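Inicio | Noticias | Equipos | Calendario | Tienda | Contacto
Imprimir | Enviar por correo

El autobús de la liga: cómo queda el reparto esta temporada

El desplazamiento a Casholm es el más largo que nos toca en la liga de balonmano y también el más caro. El año pasado lo hicimos en coches particulares y dos jugadoras llegaron con el calentamiento ya empezado. Para la nueva temporada el club ha contratado autobús en las tres salidas que pasan de dos horas de viaje: Casholm, Adden y el torneo de marzo en Stirnau. Al resto de partidos fuera de casa seguiremos yendo en coche, como hasta ahora.

La empresa es Autocares Kinnunen, la misma que lleva a los equipos de atletismo del polideportivo. El precio que nos han dado incluye la espera del conductor durante el partido y una parada a la vuelta. No incluye peajes, que el club paga aparte con lo recaudado en la barra del pabellón.

Cada plaza cuesta 69 euros por las tres salidas. Se paga en dos plazos, el primero al hacer la inscripción y el segundo antes de las vacaciones de Navidad. Quien juegue en el equipo sénior y en el juvenil paga una sola vez. Los familiares pueden ocupar los asientos que queden libres al mismo precio, pero las plazas de jugadoras y cuerpo técnico se cierran primero y hasta entonces no podemos confirmar nada a los acompañantes. La lista para familias se abrirá en la oficina un lunes por la tarde; avisaremos por correo con unos días de margen.

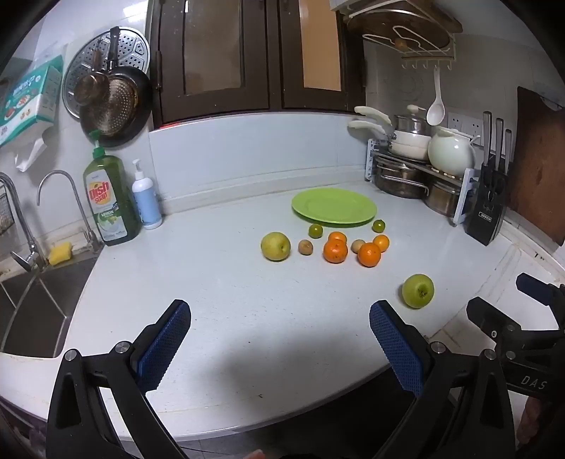
Hemos recibido varias preguntas sobre las devoluciones. Si una jugadora se lesiona y no puede viajar, se le devuelve la parte de las salidas que le falten, siempre que avise antes de que el club confirme el número de plazas a la empresa. Si un partido se aplaza, el autobús se cambia de fecha sin coste con 3 días de aviso. Con menos tiempo la empresa cobra la mitad del servicio y esa mitad la asume el club. Las bajas por otros motivos se estudiarán una por una - en principio no hay devolución, salvo que otra persona ocupe el asiento.

También cambia el punto de salida. La calle del pabellón sigue en obras y el autobús no puede girar en la rotonda, de modo que saldremos desde el aparcamiento de la piscina, junto a la entrada de socios. A Casholm, el autobús sale a las 8:15. Pedimos estar allí un cuarto de hora antes con la bolsa de juego y la ficha federativa. Los balones y el botiquín los lleva el equipo técnico.

Para el torneo de Stirnau falta por saber si jugamos la primera ronda por la mañana o por la tarde. La organización enviará el cuadro cuando se cierren las inscripciones. En cuanto lo tengamos, colgaremos el horario en el tablón y en esta misma sección.

Las hojas de inscripción están en la oficina y en el vestuario dos. Se entregan firmadas, y en el caso de las menores debe firmar también el padre, la madre o el tutor. El justificante del banco se puede grapar a la hoja o mandar por correo al club indicando el nombre de la jugadora y el equipo.

Imprimir | Enviar por correo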